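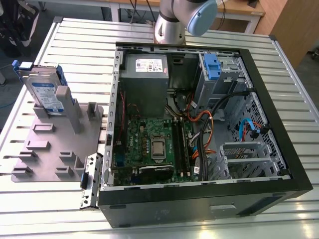
I've been learning to repair old accordions for two years now and a few people asked how I got started, so I'll put it in one thread. I'm not a professional. I have a day job and a bench in the spare room. Most of what I know came from other people and from ruining a cheap one first. If you've only ever opened up a desktop computer, with the tower on its side, the panel off and the power cables running across the board in orange, yellow, black and red, an accordion is a different sort of inside. No colour coding, for a start. It's wood, leather, wax and a lot of thin steel.

My first was a Flidby piano accordion, 120 bass, bought for $70 from a garage sale in June. The seller thought it was broken because it wheezed. It was leaking at the bellows gasket and nowhere else that mattered.

Start with the bellows pins. They hold the two ends on, and people lose them or put them back in the wrong holes. I push mine into a strip of cardboard in the order they came out, with the top marked. Old pins can be tight. Use proper pliers with tape on the jaws or you'll scratch the celluloid.

Once it's open, smell it. Mould has a smell that stays in the leather. If it's strong I'd walk away unless the thing is free.

Reed blocks next. Each reed plate has two steel tongues, one for push and one for pull, and a leather or plastic valve on each side. When the valves curl you get a slap or a delay before the note speaks. You can sometimes coax a leather valve flat again. Mostly I replace them.

The wax is the bigger job. It's beeswax with some rosin in it, and after 50 or so years it goes brittle and the plates start to rattle. Ingegerd Dahlgren taught me to wax. She has been at it since the seventies and she made me do 14 plates on a scrap block before she'd let me near a real one. Fair enough. The first six were awful.

Don't melt wax on a kitchen stove with an open flame. I use a small pot made for hair removal, $19 from the chemist.

Tuning is where I'd tell a beginner to stop. You scratch metal from the tip of the reed to raise it and from near the base to lower it, and you can't put the metal back. I sent my second accordion, a red Beltrán, to Brendan Conneely for tuning and paid his full rate. He also found a cracked reed I'd missed.

Question from Valquíria about bass mechanisms: yes, they're as bad as they look. On a Stradella bass each chord button moves several pistons, and the pistons have to come out in order and go back in order. I photograph every row and number them on masking tape. It took me four evenings the first time. I'd allow a week and not let anyone else use the table.

Pads and felts are the cheapest fix with the biggest result. If air gets out when you hold the bellows closed and no key is pressed, check the treble pads first. I buy felt and leather already glued together and cut it with a steel rule and a fresh blade. Contact glue is a mistake, the next person has to scrape it off.

On parts: measure before you order. I bought a full set of bass straps for a Plilell that turned out to be for the smaller model. They're still in the drawer if anyone wants them, postage only.

Straps, by the way, are worth paying for. A full-size accordion weighs about 11 kilos and thin straps will get you in the neck within half an hour. Shinji Fukuda plays standing for a whole dance and swears by a back strap as well. I've started using one.

A few people asked what it's all worth when it's done. Not much – I sold the Flidby for $240, and if I counted the hours I'd be well behind. It went to a girl of 12 whose grandfather played. She had one tune by the time she left the driveway.

Next up is a Flunik with a stuck register switch. I'll post when I get the grille off.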